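Prarnier Quote Desk
Progress report to the Flalmont Fund, second period
October 2018

Summary

The grant pays us to check quotations, statistics and historical claims made in political speech, mostly in state legislative races, and to publish what we find. This report covers the months since our March report. We checked 412 claims and published on all of them. I would ask you not to be too impressed by that number, for reasons given below.

What we said we would do

The proposal promised three things: a searchable archive of checked claims, a faster turnaround, and evidence that the work changes how candidates talk. The archive exists. The turnaround is better. On the last point I have very little to show you, and I would rather say so here than have you find out at renewal.

The archive

The archive went live over the summer and runs on Skivimau, the publishing system we moved to after the old one kept losing footnotes. Every entry now carries the claim as spoken, the date and setting, a link to a recording or transcript where we have one, and the oldest source we could find. The old site had perhaps half of that on a good day.

Search works well for exact wording and badly for anything else. A reader who half remembers a line supposedly said by a founder will usually not find our entry on it, because the misquoted version and the version in the reader's head are rarely the same. We paid Awasthi to build a matching tool for this. It was delivered late and it finds too much. Type in a phrase about liberty and taxes and you get a page of entries with nothing in common except liberty and taxes. Awasthi says the next version will rank results better. They said that in the spring as well. We have held back the final payment until we can test it on our own list of known bad matches.

Turnaround

The median time from a claim being logged to a check being published is now 4 days. It was longer at the time of our last report, though our records from that period are patchy and I don't want to claim a percentage. Part of the gain comes from having a second checker. Part of it comes from picking easier claims. When a candidate repeats a line we have already looked into, the check takes an hour, and we have been counting those the same as the ones that take two weeks in a library. Starting next period we will report repeats separately.

What the claims looked like

Of the claims we checked, 67 were quotations credited to a dead president or another well-known figure. Most of these could not be traced to anything the person wrote or was recorded saying. A few were real but had been trimmed until they meant something else. The trimmed ones are the harder job, and they draw the most angry mail, generally from people who have found the real half of the sentence and stopped reading.

Neither party comes out of this well. We get asked for a party breakdown constantly, including by your own staff, and we are still declining to publish one. We choose which speeches to check. Any breakdown would tell you as much about our choices as about the politicians, and it would be quoted everywhere without that warning. If the fund wants a breakdown, it should pay for a proper random sample of speeches, and we have attached a cost for that to the budget.

Does any of it matter

We wrote to every campaign whose candidate used a quotation we could not trace. Most did not answer. Several answered to say that the spirit of the quote was accurate. Three corrected a web page. In two of those cases the candidate went on using the line at events afterward, so I am not sure the correction should be counted as anything more than housekeeping.

Traffic is up. I don't put much weight on it. The biggest single day came from a link on a forum where people were making fun of us, and visitors that day stayed on the page for a few seconds on average. The survey we ran with newspaper readers had a low response and the answers came from people who already liked fact checks. I would not cite it and I ask that the fund not cite it either.

Spending

We are under budget on travel and over on transcripts. Local debates are often recorded badly or not at all, and paying someone to type up two hours of muffled audio costs more than we had guessed. The underspend on travel covers most of the gap. No change to the total is requested.

Next period 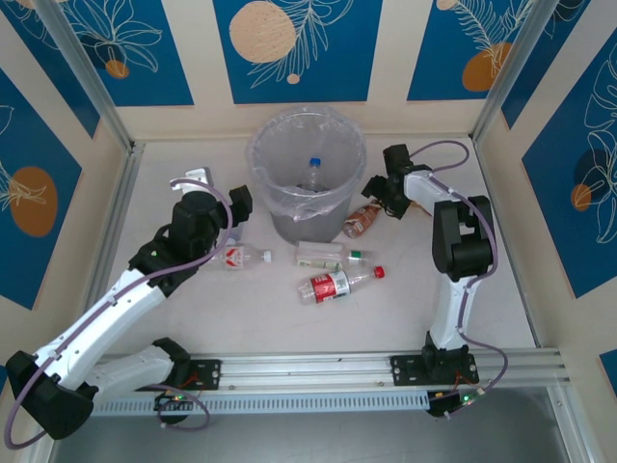 Our plan for the coming months is smaller than the one in the proposal. We will stop trying to cover every race on the list and follow a fixed set of districts from start to finish, so that a correction can be matched to what a candidate says afterward. We will also retire the "true in spirit" rating, which readers took as a pass and campaigns used in mailers. The old entries that carry it will be reviewed and given a plain rating. I expect complaints from campaigns that were fond of it.

We would like to drop the monthly newsletter as well. It takes two days to write and the people who open it are mostly other fact checkers. The grant agreement lists it as a deliverable, so we need your written approval before we stop.

Decisions needed from the fund

Approval to end the newsletter. A yes or no on the random sample of speeches. Confirmation that the Awasthi payment can be carried into the next period if the tool is still not fit to use. Our next figures will separate new claims from repeats, and the headline total will almost certainly look worse than the one in this report.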